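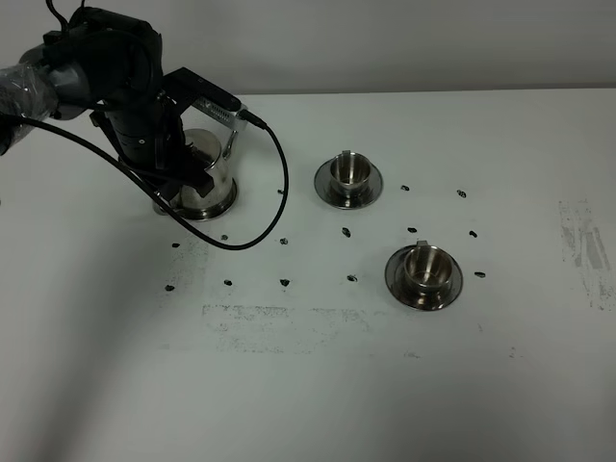

Reddy wrote to me after my last column to say that written rules for small robot cells are a waste of paper, that anyone who has run an arm for a month knows where the danger is, and that the time would be better spent running it.

I have had some version of that letter many times, and I think it is wrong. The people who send it are usually good at the work. They know which joint catches and how far the arm can swing before it pulls on something. The trouble is that they know it and the next shift doesn't.

Take cables. A gripper with a sensor on it usually means a cable running down by the tool, and that cable has to have enough slack for the wrist to turn. Slack has to go somewhere. On a tabletop job it often ends up in a loop lying across the work surface, near the cups or parts the arm is meant to handle. The published safety standards deal with guarding, stopping and force. They won't tell you how much loop is too much on your table. That has to be a house rule, and a house rule that isn't written down changes every time someone new plugs in the sensor.

At Fonstead we went without one for years. Then in November we went back through the stop log for the Balus cell and sorted it by cause. There were 426 unplanned stops, and 94 of them were put down to a cable snagging, dragging or working out of its plug. Only 11 were faults in the arm itself. We had been spending our maintenance money on the arm.

The rule we wrote fits on one page. It says where the cable is tied, how it is checked before a run, and who may change it. The check is done with the arm moving at low speed through its full path, no parts on the table. If the cable touches anything it shouldn't, the run doesn't start. You sign for it.

I would add two more things to any shop's page. The first is the table. Marks put down for placing parts should be listed with their purpose and taken up when the job ends, or the next person will trust marks that belong to a different job. Scuffs and residue should be cleaned on a schedule, mainly for the sake of anything that uses a camera. The second is shiny metal. Polished steel throws back reflections of the arm and the room, and a vision setup that was only tested on dull plastic has not been tested for steel. Write down what you tested with.

Fidberg's shop does it differently. They keep a binder of 50 pages, and I doubt anyone has read past the first few. I'd take that as an argument for a shorter binder. Reddy takes it as an argument for none.

There is a fair point in that letter, though. Rules written by people who don't run the cell tend to be bad ones, and operators are right to ignore a check that makes no sense at the bench. So let the operators write the first draft – and let them strike a line when it stops being useful, with the date and a reason next to it. We have struck two lines from ours so far. One of them was mine.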